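Orkiditz Service Desk
Ticket 277: Replacement fingers and gripper budget, bench arms
Status: Open (waiting on purchasing)
Category: Equipment / spend request
Priority: Normal, raised from Low after the third email

Original request, 09:14

We need a decision on the gripper for the bowl-handling bench before the December order goes in. The fingers on the current one are the long tapered sort from Terkutent. They are lovely for reaching down between nested things and rather less lovely for price, as Terkutent sells them only in matched pairs, with a "calibration kit" that is a hex key and a leaflet.

What I would like to buy:
- 9 pairs of spare fingers
- one second gripper, same model, so that a fault doesn't stop the bench
- cable sleeving, which was on last year's list and the year before's

Left in the budget line: 2,000. I have checked this twice in the hope of a different answer.

Update, 10:40

Asked Rocha for a quote on compatible fingers. They replied within the hour, which has never happened before and made me suspicious. Cheaper per pair, but the lead time is 14 weeks and the mounting plate is extra. The quote describes the plate as "optional". I have asked what the fingers attach to if one opts out of it.

Update, 13:05

Purchasing wants to know why the long fingers are needed at all and whether we could use the short ones already in the cupboard. The task is picking bowls out of other bowls. With the short fingers, the housing gets to the rim before the tips get to anything useful, and the side bracket makes it worse. I have put this in the form under "Justification", which allows one line.
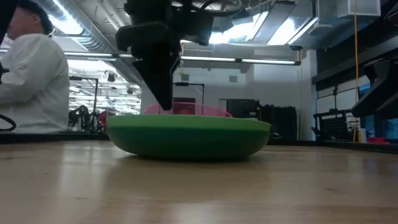 Clundemo do a hire scheme for grippers, and I'd price that up before buying a second one outright. We hired over a summer and the monthly cost was fine, but read the bit about wear parts. Fingers count as wear parts, so you pay for those whatever happens. I'd also drop the spares to four pairs and see how long they last.

Reply to the above, 14:20

Thanks. Hire is worth a look for the second unit, and I've requested the Clundemo price list. Four pairs would also bring the order under the level where it needs another signature, a point I shall be keeping out of the form.

Update, 15:50

Rocha confirm that the plate is optional "for customers who already have the plate". We do not already have the plate.

Current plan: four pairs from Terkutent now, hire price to follow, sleeving added to the same order so it can't be lost again. Rocha parked until next year's budget.

Still needed:
- Clundemo price list, including wear parts
- delivery charge from Terkutent
- cost code from purchasing (the one on the form has been closed)

Next review when the price list arrives.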